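Search this site
Search
Basket

The Novgate bin picking bench: what we sell, and what it's been like to live with

Jan 13, 2020 – posted by Severyn Kravchuk
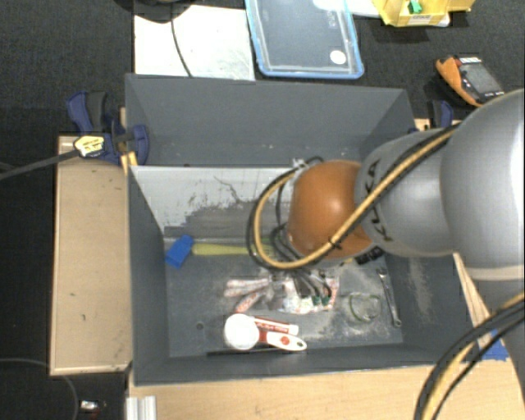 I've been putting off writing this page because the old one was mostly a table of specs, and people kept ringing up to ask the same things the table didn't answer. Will it cope with my odds and ends? Does my packing team have to learn to program? What happens to the person who does the job now? So I've had a go at answering all of that, and I've tried to write it the way I'd say it on the phone.

The Novgate is a picking bench. An arm, a bench top to work on, a bin for your mixed stock, and the software that decides what to go for next. You tip goods in, it takes them out singly and puts them wherever you've told it to. We build it at Vatmont, in the unit behind the trade counter, and we run our own returns on one. That last bit matters to me more than anything in the brochure, because if it plays up, I'm the one who gets moaned at by people I have lunch with!

What it's like with mixed goods

Most picking machines are shown off with a bin full of identical boxes. Our returns were never like that. Hordiienko, the hardware and household chain we've handled returns for since before I joined, sends back whatever the customer sends back, so you get a spanner in with a brush in with something in a floppy clear packet. We set up the trial bin in just that spirit: a metal wrench, a brush with a round head, a crumpled wrapper, a clear ring lying flat on the bottom. If you want to know whether a bench will suit you, please do the same and use your horrible stuff. Don't tidy it up for us.

Some honest notes on what to expect. Rigid things with a decent edge are the easy end. Clear plastic is harder, and anything flat and see-through is harder still – you'll want to spend some time on the lighting before you blame the arm. Soft packaging depends on how it's fallen. Long thin things that lie against the wall of the bin need a bit of patience, and we've added a nudge setting that shoves them towards the middle first. It looks clumsy and I was against it, but Deok-su Yeom on our software side talked me round and it's now on by default.

What you get

- The arm, fitted to the bench, with the cables dressed and tied
- One picking tool of your choice (ask us, please, before picking one off the list)
- One deep grey bin
- Clamps for the bin
- The Pekgate controller, with the picking software loaded
- 16 hours of training on your site, split however your shifts need it
- A printed manual, because people asked for one

The stock code is 1504 if you're ordering through the trade desk. Quote that and they'll know which bench you mean, as there's an older one still on the books that takes a different controller.

Setting up

Allow a full day. The bench needs level ground and enough room to walk round it, and you'll want to be able to get to the back without climbing over anything. Fix the bin down properly. A bin that creeps even slightly will spoil your picks, and you'll spend a happy afternoon looking for a fault in the software that isn't there (I speak from experience). Check the clamps at the start of each shift.

Leave the cable loop slack. New owners always want to pull it in neat and tight against the arm, and then the arm turns the other way and pulls on the connectors. If you do need to re-tie it, run the arm slowly through its whole reach afterwards and watch the loop all the way.

The inside of the bin will scuff. Ours went scratchy and dusty quite quickly and it made no difference that we could find, but wipe it out if powder or grit builds up on the floor of it. A dry cloth is fine.

What changes for the people

Right, the bit I get asked about in a lower voice.

When we put our first bench in, in November, there were 12 of us on returns across the shifts, and there are 12 of us now. I can't promise you what your own boss will decide, and I'd be wary of any supplier who did. What I can tell you is how the work moved about. The picking-out part of the job, bending over a deep bin for hours, has mostly gone to the bench. Checking, grading and deciding what can be sold again has stayed with people, and there's more time for it.

Not everyone liked it at first. A couple of the longest-serving lot felt they'd been turned into minders for a machine, and for the first few weeks they had a point, because it stopped a lot and somebody had to go over and sort it out. What helped was letting them change things. They moved the output tray to the other side. They chose which goods never go in the bin at all. One of them worked out that topping up little and often beat filling the thing to the brim, and that's now how we tell customers to do it.

My own back is better, I'll say that. I do miss the chat a bit, as two people used to stand at that bin together and now one person looks after it while the other's over at grading. We've moved the radio to somewhere in between, which is a compromise.

If you're bringing one in, tell people early and let them see it before it's running. Let whoever does the job today do the first training session. And agree beforehand who's allowed to stop it. Our answer is anyone.

How fast is it?

On our returns it does about 80 picks an hour. A fresh person on a good morning will beat that easily. It does keep the same pace after lunch, mind you, and on easy stock it goes quicker. I'd rather quote you the figure from our own mess than one from a bin of matching boxes, and if you send us a crate of your goods we'll run them and give you your own number, good or bad.

Looking after it

Wipe the arm covers down weekly with a soft, barely damp cloth and nothing stronger. Look over the cables and connectors while you're there, particularly the thin wires near the tool, which take the most bother. Replace a cable tie if it's gone brittle. Anything beyond that, give us a ring, and please have the serial number from the controller handy (it's on the side, low down, sorry about that).

Spare bins and clamps are kept in stock at the trade counter. Picking tools are made to order and take longer, so if you rely on one type, buy the second before you need it.

Trying one out

We'll happily show you ours at Vatmont, and you can talk to the returns team without me hovering. Bring a crate of stock if you can carry one. Ring the trade desk to fix a time, and ask for Deok-su if your questions are about linking it to your stock system, as I'll only have to go and find him anyway.

Page last updated Jan 2020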